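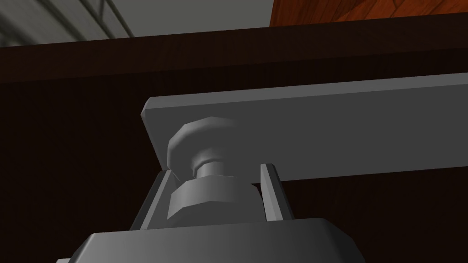
Teleop demos in sim: wrist view or head view when pulling a handle?

Forum: Teaching by demonstration > Remote control and hand guiding

jdewulf
I'm recording demonstrations in Ornar for a two-armed robot in a house scene. I drive both arms with the Drandus hand controllers, one per arm. The task is to bring the open gripper up to a flat bar handle on a dark wooden front, close on it and pull. I have 50 recordings so far and I have thrown out 13 of them.

Most of the bad ones fail in the same place. I get the gripper below the handle without trouble, then I lose track of how far away it is. Either I close too early and grip nothing, or I push a finger into the wood and the arm shakes. I work from the wrist view on a flat monitor, no headset. 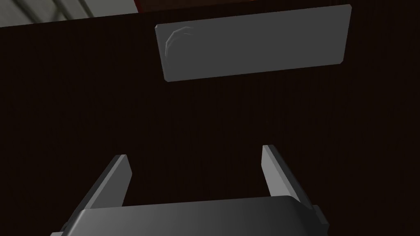

Wrist view, fingers open below the handle. I start closing in from here.

The handle and the fingers are nearly the same grey, and the wood behind is close to black. Would people drive from the head view instead, or keep both open? Also, should I keep the hesitant recordings where I stop and correct, or only the clean ones?

Jelle Dewulf

copperlane
Keep both views open, but drive from the wrist. The head view is for getting the arm into the right area. Once you are within a hand's width of the handle, stop looking at it.

On the second question, keep the hesitant ones if they end in a good grip. A recording where you drift off and come back shows the policy how to come back. If you only give it clean runs it has never seen itself being slightly wrong.

mossop_t
I don't agree about the hesitant ones. I trained on a set of 582 with all the pauses left in and the arm learned to pause. It would reach the handle, stop and sit there until the episode timed out. I cut every stretch where the gripper didn't move and trained again with the same settings, and it got on with the job.

copperlane
Pausing and correcting are two different things. I would trim the pauses as well. I wouldn't throw away the corrections.

mossop_t
Fair enough, though in my recordings they come together. I stop, think, then correct. If you trim the stop you get a correction that starts from nowhere.

copperlane
It starts from the same pose it stopped in, so there is no jump. Unless you are feeding in a long history of frames the policy can't tell the difference.

mossop_t
I am feeding in a long history of frames.

copperlane
Then yes, you will see it.

hallam_b
Going back to the views. I do much the same sort of thing, and the head view is no use to me for the last part of a reach. It tilts so much when the robot leans in that I can't judge which way is up, never mind distance. I grabbed a still from the same house, a bathroom one, to show what I mean. 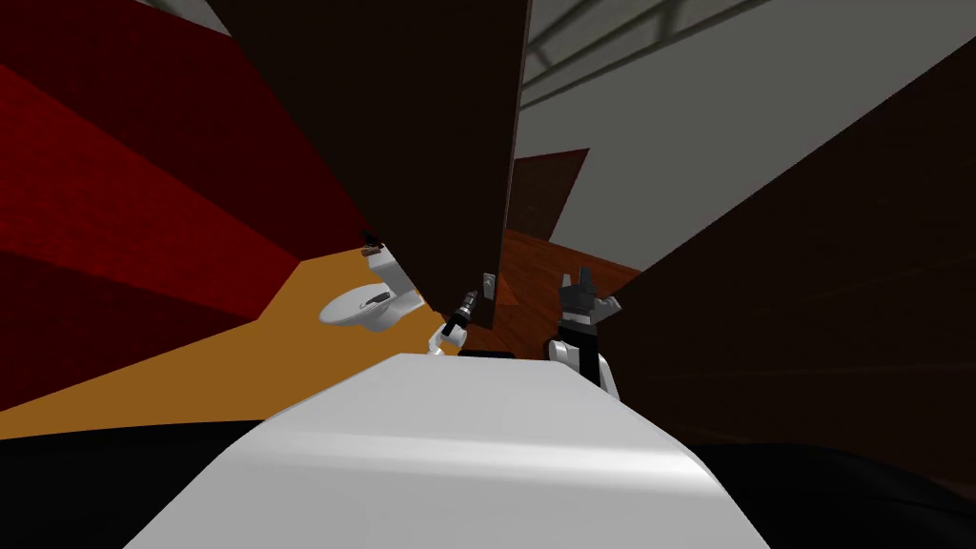 Head view in the bathroom. Left gripper has the dark cylinder, right gripper open, small grey latch on the brown panel.

You can tell the cylinder points towards the latch, but try saying how far its tip is from it. I can't, and I have looked at a lot of these.

jdewulf
Thanks, that is the same trouble I have with the head view. I did wonder whether a headset would cure it. Drovness has one I could borrow for April, but I would have to redo the set so that it's all driven the same way.

hallam_b
You don't have to redo it. The recording is joint positions and camera frames, whichever screen you were looking at. What changes is how you move. With a headset I go faster and straighter, so the old ones and the new ones look like two different people. I mixed them and it was fine, but my task was easier than yours.

nettlebed
Before buying or borrowing anything, look at your speed scaling. The default on the Drandus is one to one, so every wobble in your wrist goes to the arm. I set it to 3 to 1 for the last part of the reach and back to normal for the pull. There is a button for it on the left controller. You will need to hold the trigger to re-centre your hand part way, and those moments show up as short stops in the data, which mossop_t won't like.

mossop_t
I will trim them.

karin_o
Has anyone here guided the arm by hand instead? We have a real arm with the Karamanlidis handle clamped to the wrist and you just push it to where it needs to go. You feel the contact, so you don't ram the wood. Much less fuss than controllers.

copperlane
He's in simulation, there's nothing to push.

karin_o
I know. My point is that if the policy is meant for a real arm in the end, fifty by hand may be worth more than several hundred by remote control in sim.

copperlane
Your own arm and body are in the camera view when you do that. They aren't when the robot works alone.

karin_o
Not in the wrist view, if you stand behind it. We only train on the wrist view.

jdewulf
There is no real arm on this project, so it will have to be the controllers. I tried the scaling this afternoon and it helps a lot. I'll keep the corrections and trim the stops, and see what the training makes of it.

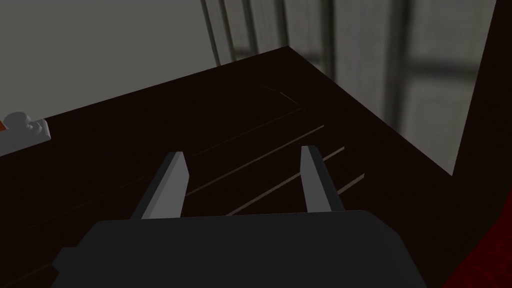
Height over a flat surface is my next problem, because after the handle I have to do reaches at a table and I expect to hit it. With the handle I at least have an edge to line up with. At the table, with the fingers open over the dark top, the thin grain lines showing between them are nearly all I have to go on, and they don't tell me much about height. There's the small white object over at the left edge too, but it's half out of view. Do people add a distance readout to the screen, or is that cheating?

nettlebed
It isn't cheating. The readout is for you and doesn't go into the recording. I have gripper height above the nearest surface in the corner of the screen, in millimetres. Check that it is drawn on the monitor only and not rendered into the camera image. I got that wrong once and lost a day's recordings.

hallam_b
Or turn the lights up in the scene. If you can't see the surface, the policy is learning from the same dark frames you are.

mossop_t
Vary the lights, don't just turn them up, or it will only work in bright rooms.

jdewulf
Readout first, then lights. I'll post the success rate for the handle when the training run is done.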